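Der Koffer aus Nakon

Also, ich muss jetzt endlich mal erzählen, wie das mit dem Koffer war, sonst platze ich.
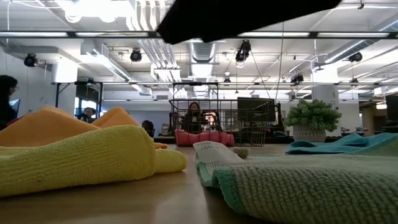 Angefangen hat es im Nachtzug nach Cladbridge, irgendwann im Dezember, und ich war so müde, dass ich beim Umsteigen in Nakon wahrscheinlich auch einen Kinderwagen mitgenommen hätte. Es war aber ein Koffer. Dunkelblau, abgestoßene Ecken, am Griff ein Stück Schnur. Meiner hatte auch ein Stück Schnur am Griff! Das mit der Schnur hatte mir meine Tante beigebracht, damit man ihn nicht verwechselt - vielen Dank auch.

Gemerkt habe ich es erst in der Pension. Kurz nach zwei Uhr nachts saß ich in Mantel und Strümpfen auf dem Bett, wollte an meine Zahnbürste und hatte plötzlich ein Zahlenschloss vor mir. Vierstellig. Mein Koffer hatte nie ein Schloss gehabt, der ging ja kaum von alleine zu.

Man soll so was nicht machen, das weiß ich. Man geht am nächsten Morgen zum Fundbüro und gibt das Ding ab. Aber ich hatte keine Zahnbürste und keinen Schlafanzug, und in der Schnur steckte ein Zettelchen, eng zusammengerollt, und auf dem Zettelchen stand 3106. Wer macht denn so was? Genau so jemand wie ich, dachte ich, und da war mir der Mensch schon sympathisch.

Der Koffer ging auf und war voller Briefe. Nur Briefe, mit Gummiringen gebündelt, und obendrauf ein Paar graue Herrensocken. Alle Umschläge waren an dieselbe Adresse gerichtet, Hotel Grimshaw, Zimmer 77, Cladbridge, und kein einziger war frankiert. Ich habe keinen aufgemacht, das schwöre ich. Na gut, einen. Der war aber auch nicht richtig zugeklebt.

Es stand nicht viel drin. Dass es in Nakon wieder geregnet habe, dass der Kater der Nachbarn jetzt bei ihm auf der Heizung schlafe, und dass er sich bis zum Frühling bestimmt traue. Bis zu welchem Frühling, stand nicht dabei. Die Tinte war schon ganz braun.

Am nächsten Morgen bin ich also losgezogen, ungekämmt und mit dem Koffer im Arm, weil eine Rolle abgebrochen war. Das Grimshaw liegt gleich hinter dem Fischmarkt, ein schmales Haus, in dem es nach Bohnerwachs riecht. An der Rezeption saß eine Dame mit Lesebrille, und ich fragte nach Zimmer 77. Sie legte den Kugelschreiber hin. So ein Zimmer hätten sie nie gehabt, meinte sie, bei vierzehn Zimmern auf drei Etagen. Dann sah sie den Koffer an, und zwar viel zu lange.

»Kommt der aus Nakon?«, fragte sie.

Ich nickte. Sie zog eine Schublade auf und holte ein Bündel heraus, mit Gummiring, alles ohne Briefmarken. Absender: Zimmer 77. Das habe sie sich damals ausgedacht, sagte sie, damit er die Briefe nicht aus Versehen an ihren Vater schicke - und dann sei eben nie einer gekommen.

Ich habe ihr den Koffer hingestellt, die Zahlen gesagt und bin eine Zahnbürste kaufen gegangen. Als ich mittags wieder vorbeikam, war die Rezeption zu, und an der Tür hing ein Zettel: Bin in Nakon.

Mein eigener Koffer ist übrigens bis heute weg. Falls ihn jemand findet, er ist dunkelblau und hat eine Schnur am Griff.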